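Cahier d'atelier Hodo – cuve à l'indigo, suite
27 novembre 2021

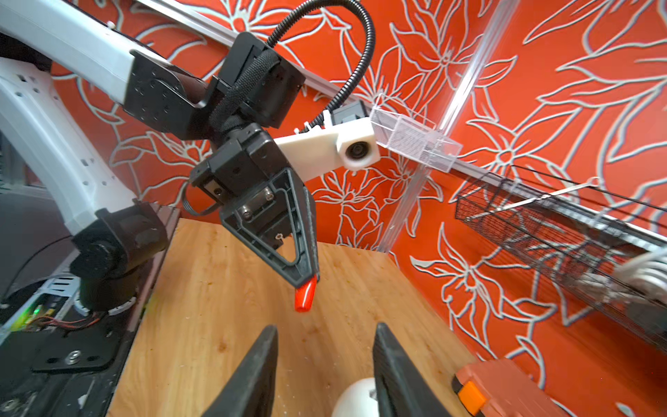 Embout rouge brillant au bout du doigt noir de la pince.

La cuve est repartie !! Je l'écris en premier parce que je l'ai annoncé à tout le monde ce matin avant même d'enlever mon manteau. Fleur bien bleue au milieu, reflets cuivrés sur tout le pourtour, et l'odeur est revenue à ce qu'elle doit être (foin chaud, étable, un fond de quelque chose de sucré). Ceux qui sont passés la semaine dernière se souviendront que ça sentait la cave fermée et que le liquide tirait vers le bleu sale, ce qui est très mauvais signe dans une cuve de fermentation.

Je reprends depuis le début pour qu'on ait tout au même endroit, les feuilles volantes sont illisibles.

État de départ. Cuve au son et à la garance, montée début novembre avec 400 g d'indigo en poudre, broyé à l'eau tiède au mortier jusqu'à ce que ça ne crisse plus. Lessive de cendres de chêne de Prusmont, décantée deux fois. Les premières teintures étaient superbes, puis ralentissement, puis plus rien du tout : le coton sortait vert pâle et redevenait gris à l'air. J'ai d'abord cru que l'indigo était épuisé. Mauvaise piste, le fond était encore bleu foncé quand j'ai remonté un peu de dépôt avec la louche. Il y avait du pigment, il n'était plus réduit.

Le froid, donc. J'ai relevé 17 °C dans le liquide au matin, avec la couverture. Les bactéries ne meurent pas à cette température mais elles font la sieste, et pendant ce temps l'air continue d'entrer par la surface. Et comme j'avais brassé trop fort la veille (je plaide coupable), on a cumulé.

Ce que j'ai fait :
Bain-marie dans la grande bassine, remis à chauffer tout doucement sur la journée. Pas de résistance directe dans la cuve, on a déjà cuit un fond comme ça l'an dernier.
Deux poignées de son de blé bouillies dans un peu d'eau, refroidies, versées tièdes avec l'écume et tout.
Une cuillère de garance en poudre.
Rien d'autre le premier jour. C'est le plus dur.
Brassage lent au bâton, une fois le matin et une fois le soir, en longeant le fond sans casser la surface.

Le deuxième jour, rien. Le troisième, de petites veines sombres en surface quand on souffle dessus, et le liquide dessous qui passe du bleu au vert olive. J'ai sauté sur place. Le quatrième, jaune-vert franc, presque ambré dans la cuillère blanche, et la pellicule métallique se reforme en quelques secondes quand on l'écarte. Quelle merveille, je ne m'y habitue pas.

pH. L'appareil Hastov dérivait encore, je l'ai réétalonné avant chaque lecture et je l'ai comparé aux bandelettes. Les deux sont d'accord maintenant. La cuve s'était acidifiée avec le son, c'était prévisible, j'ai corrigé avec un peu de chaux éteinte délayée dans de la lessive. Petite quantité, attendre, relire, recommencer. Tomoyo Honda m'a écrit qu'elle se fie d'abord au toucher : le liquide doit glisser entre les doigts comme une eau un peu savonneuse, sans piquer. J'ai essayé en parallèle des bandelettes et je commence à sentir la différence. À faire avec des mains sans coupure, et rincer ensuite.

Essais de teinture du jour

Éch. 89 A – coton sergé, décreusé, bien mouillé. Trois immersions courtes, oxydation complète entre chaque. Bleu moyen, très régulier, pas une tache. Le meilleur depuis le montage de la cuve.

Éch. 89 B – même coton, mouillé à la va-vite exprès pour voir. Auréoles partout, comme prévu. Je le garde dans la boîte pour montrer aux stagiaires, c'est plus parlant qu'un discours sur le mouillage.

Éch. 89 C – laine peignée Tuhumury, une seule immersion longue. Ah, celle-là ! Un bleu profond légèrement violacé qui monte tout seul pendant l'oxydation. Par contre le toucher est un peu rêche, la cuve reste trop alcaline pour la laine. Rinçage au vinaigre, c'est mieux, on est encore loin de la douceur d'origine. Refaire l'essai sur une portion de bain tirée à part et adoucie avec une décoction de son.

Éch. 89 D – lin ancien, le drap du grenier découpé en bandes. Prend lentement, mais avec une nuance poudrée que j'adore. Cinq immersions et il en redemande. À mon avis il reste de l'apprêt ou de la cire quelque part dans la fibre, un deuxième décreusage à la soude ne serait pas du luxe.

Remarque sur l'oxydation : j'ai étendu les bandes dehors dans le passage, sans vent, et le virage du jaune au vert puis au bleu était nettement plus homogène qu'à l'intérieur au-dessus du radiateur. Sur le radiateur, les plis sèchent avant d'avoir fini de tourner et ça laisse des lignes. On le savait pour la soie, ça vaut aussi pour le coton épais. Je propose qu'on bannisse le radiateur une bonne fois.

Remarque sur le rinçage : ne pas jeter la première eau. Elle est encore assez chargée pour donner un joli bleu d'eau sur du papier japonais ! J'ai passé des chutes de kozo dedans, posées à plat, retournées une fois. Résultat très doux, un peu nuageux sur les bords, à réserver pour les gardes du prochain carnet.

Le tsutsugaki

J'ai profité de la forme de la cuve pour sortir la pâte de réserve. Farine de riz gluant et son de riz très fin, pétris, cuits à la vapeur, puis assouplis au pilon avec de l'eau chaude et un peu de chaux. La pâte vire au jaune paille quand la chaux entre, c'est le repère que je préfère, on le voit arriver d'un coup. La première fournée était trop molle et a filé sous le cône. La seconde tenait le trait, même dans les courbes serrées.

J'ai tracé une bande de vagues et deux feuilles de ginkgo sur du coton tendu sur baguettes. Sciure tamisée sur la pâte fraîche, séchage complet, puis lait de soja passé au pinceau sur l'envers. Je n'ai pas encore trempé. Il fait trop humide ce soir et si la pâte reste souple au cœur elle va se décoller dès la deuxième immersion (souvenir cuisant des serviettes). Donc patience, demain peut-être, après avoir plié un coin pour vérifier que ça casse net.

Question ouverte pour qui lira : est-ce que quelqu'un a déjà mis un peu de sel dans la pâte par temps sec ? J'ai lu que ça évite les craquelures en gardant un rien d'humidité. Ici, en cette saison, on aurait plutôt le problème inverse, mais pour cet été ça m'intéresse beaucoup.

Stocks

Indigo : il reste 700 g dans le bocal du haut, bien fermé. Je ne recharge pas la cuve tant que le fond rend encore.
Son de blé : presque fini, en reprendre du gros, le fin fait une boue impossible à décanter.
Chaux : ok, mais le couvercle ferme mal, j'ai mis un sachet autour.
Cendres : redemander à Prusmont, en précisant chêne ou hêtre seulement. Le dernier seau contenait des clous et un bout de papier glacé brûlé.
Cônes en papier : j'en ai refait au jus de kaki, ils sèchent à plat sur l'étagère, ne pas les empiler avant qu'ils ne collent plus.

À faire

Repos complet de la cuve pendant deux jours. Couvercle, couverture, bain-marie tiède. S'il vous plaît, on ne soulève pas pour regarder (moi la première).
Nourrir au son au premier signe de ralentissement, sans attendre que l'odeur change.
Couper les quatre échantillons en deux, une moitié sous carton, l'autre contre la vitre, pour la tenue à la lumière.
Frottement à sec et mouillé sur 89 A et 89 D. Le A dégorge un peu sur le doigt, je soupçonne un rinçage trop court de ma part.
Recopier la recette de la pâte au propre avec les pesées, celle de ce matin est écrite au dos d'une enveloppe.
Envoyer une bande du 89 C à Tomoyo, elle voulait voir le violacé en vrai.

Ajout du soir : dernière lecture avant de fermer, pH stable, liquide ambré, fleur serrée et brillante. J'ai les ongles bleus jusqu'à la lunule et je suis ravie.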